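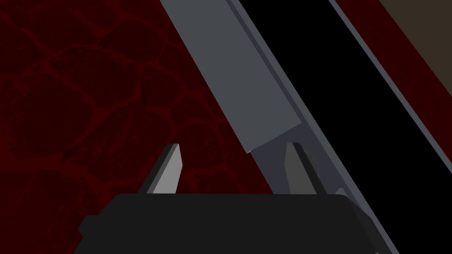
Gray slab on the dark red patterned surface

Lorulwood Community Orchard — progress report to the Gramcombe Fund
Prepared by Dorothy Catterall, project lead
Last updated: April 24, 2024

The grant was made to bring the old orchard at Lorulwood back into use and to open it to local families. This report covers planting, water, fencing and spending since our last update.

Planting finished in February. We put in 290 whips for the windbreak along the north boundary and 21 apple trees on the lower slope. The apples are all on semi-dwarfing rootstock, as agreed in the plan. Two of the trees arrived with damaged roots and the nursery has replaced them at no charge. Niall Lamont has staked everything and fitted guards, and the mulch is down except on the last row by the gate.

The older trees took longer than we planned. Most had not been pruned in many years and had to be opened up gradually — taking too much in one winter would push out a lot of soft growth. Niall wants to do the second round next winter. We would like to move that part of the labor budget into the next period.
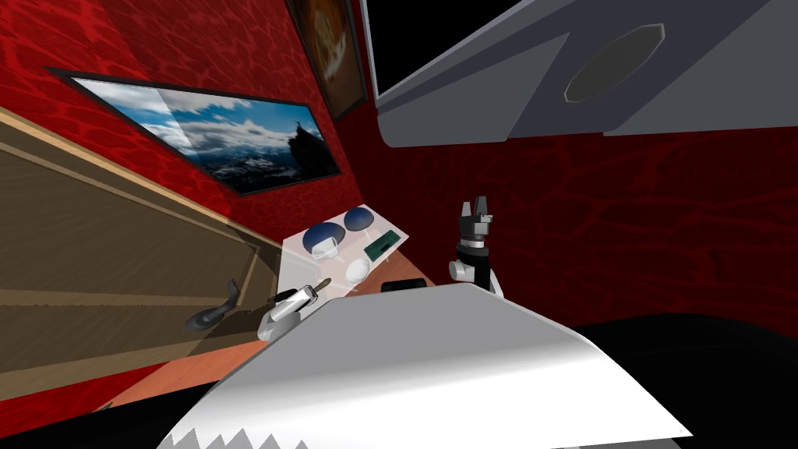 White and gray panel, with the two-finger gripper above it

Drainage is the main problem. The bottom corner held standing water through most of the winter and the existing ditch is silted up. Shearer quoted for clearing it and laying a new pipe to the road culvert. Their price is above what we set aside, so we have asked them to split the job and do the ditch first. The pipe can wait until we see how the ground behaves next winter.

The deer fence is complete on three sides. The fourth side depends on an agreement with Gillespie Aitken, who owns the field to the east. He is happy with the line but wants the gate moved closer to the track. Donnie Matheson is drawing up the change.
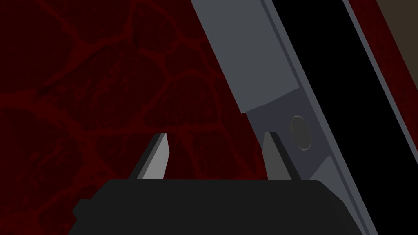

We ran two pruning days for beginners and both were full. People asked for a grafting day, and Greer Rutherford has offered to teach it using scion wood from the old trees. One of those, known locally as the Aleck, has not been matched to any named variety. We will send fruit for identification in the fall.

Spending on trees and guards came in under budget. Fencing is on budget. Drainage will go over unless the work is split as described above.

Decisions needed from the fund:
— approval to carry the pruning labor forward
— approval to use the savings on trees and guards toward the ditch

We would need an answer on the ditch before Shearer's quote runs out. Receipts and the revised fence drawing will follow separately once Donnie has finished it.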